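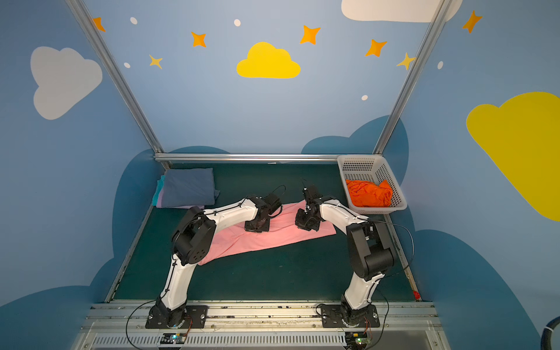 Hurnham Linen Services, progress report to the Prirnberg fund, Friday, August 23, 2024

The two-arm folding cell has been in use on the day shift since the last report. It logged 2133 folds in the period. Small garments are within its range; fitted sheets stay with the hand tables.

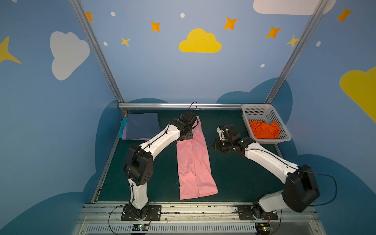 Four operators have moved from folding to sorting and final inspection – hours and pay grade are unchanged. Each completed 16 hours of training with Siddiqui, the integrator. Operators report less wrist strain but more waiting between batches. We propose batches of 40 pieces to even this out.

Open item: night shift training, planned for October.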